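Friday, August

Finally got the sentence sorter to agree with me on participle phrases! Spent the whole morning on the Gurnano set, which is 1000 sentences pulled from student essays, and the thing I kept tripping over was the dangling kind ("Walking to school, the rain started"). The old rule only looked for an -ing word up front followed by a comma. Fine for the easy cases, useless for "Built in a hurry, we never trusted the bridge."

New rule: find the opening phrase, find the subject of the main clause, then ask whether that subject could do (or have done to it) whatever the phrase says. Sounds obvious written down. The hard part is that "could" is doing a lot of work, so for now I've got a short list of verbs that want a person or an animal: walk, hope, decide, remember, that sort of thing.

Ran it on the Plurach sample first. It caught 8 danglers, and 3 of those I had missed when I marked the sample by hand, which made my day. One of them is lovely: "Hoping for a better grade, the essay was rewritten." I read right past it, twice.

Two things it still gets wrong:

"Considering the cost, the trip was a success." Flagged, and it shouldn't be. Considering, given, regarding and judging by all act like prepositions now, so they need their own list.

"Turning left, the library is on your right." Flagged, and I can't decide! Everybody understands it. I'd leave it alone in speech and fix it in an essay. Want to hear what the rest of you think before I touch the rule.

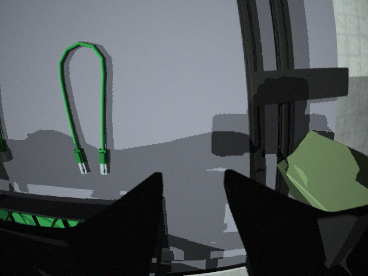 Also tried the Frerichs handout wording on the feedback message, with the term "unattached modifier" in place of "dangling." I like it a lot - it tells the student what to go and do, find something to attach it to. Keeping it.

Next: phrases at the end of the sentence ("She waved at the driver, smiling"). Who is smiling? No idea how to mark that yet, and I can't wait to get into it. Sanico set is sorted and ready in the shared folder. Please don't re-sort it before Monday's run.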